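# The Table Gallery, or What We Ate Off in the Annex

The long break room at Brouwer closed its shutters for painting, and for the better part of the fall we all ate in the annex, which has one good table and a great many opinions. I started keeping a gallery of who put what on it. It was meant to be a page of portraits of lunches. It has become mostly a page about pastry, and I have stopped fighting that.

A few house rules for anyone new to the page. Entries go up in the order I get to them. Captions are mine, complaints are yours, and I print the better ones. Some entries have no photo, usually when the food moved faster than the photographer. I leave the caption in anyway, as a sort of headstone.

**1. Rye bread, Hendrik Dewulf's**

No picture survives. Hendrik baked it himself and brought it in wrapped in a tea towel, and he stood next to it until everyone had said something. I said it was substantial. He has decided this was praise.

**2. Leek soup in a borrowed pot**

Also no picture. Boglárka Sipos carried it up 74 stairs because the elevator was having one of its spells, and arrived with nearly all of it. The remainder is on the landing between the second and third floors, where it has gone a color I would rather not discuss on a page about food.

**3. Croissant on gray felt**

A single croissant, glossy and golden brown, with the paler layers showing in the creases. The big square mat looks like felt, has soft rounded corners, and could seat a dozen more of the same. White table, clean for once – I'd like that noted by the people who wrote the sign above the sink.
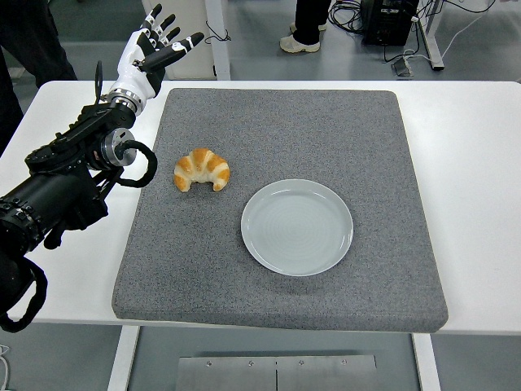

Nawal Lahlou writes that a croissant should never be served on anything with a nap to it, that crumbs go into felt and stay there until the building is sold, and that her aunt had a cork board for the purpose which you could simply take outside and hit. She adds that a plate would also do, plates having been around for some time.

I've forwarded this to the mat's defenders, of whom there are 2. Their position is that the mat is quiet. Put a mug down on it and you hear nothing at all, and after a year of people slamming mugs down on bare tabletop I can see the appeal. Nawal's position is that she did not ask about mugs.

For the crumbs, I can report on methods. A damp cloth makes a paste. The handheld vacuum from the supply closet (a Dinura, older than several of our colleagues) picks up the top layer and pushes the rest down to where it can be alone. Sticky tape works beautifully, one strip at a time, and is a fine way to spend an afternoon if you have been told to look busy.

**4. The almond one**

Jelle Michiels bought an almond croissant from the bakery by the tram stop, set it down, went to wash his hands, and came back to half an almond croissant. No picture, obviously. Inquiries continue. I had powdered sugar on my sleeve that day for unrelated reasons.

**5. Cheese, various**

Ivana Painemal organized a tasting and labeled everything with little paper flags. By the time I got there the flags had been moved around by someone with a sense of humor, so my notes on the goat cheese are probably about the Gouda. I liked it, whatever it was. Ivana would like the flags back. They are part of a set.

**6. Plain butter croissants, the second round**

Same bakery, bought by the bag, gone before coffee. Hendrik thinks they've gotten smaller. Boglárka thinks Hendrik has gotten used to eating two. I think the ones baked on the later shift have better layers, and I'm prepared to be boring about it with anyone who stops by my desk.

**Coming up**

The break room reopens in December, assuming the paint agrees. Until then the annex table is open to all contributions, sweet or otherwise. Nawal has promised the cork board if she can get it away from her aunt. If you bring something, tell me before you cut into it, and kindly leave the sugar tongs where they are – they belong to the third floor, and the third floor has noticed.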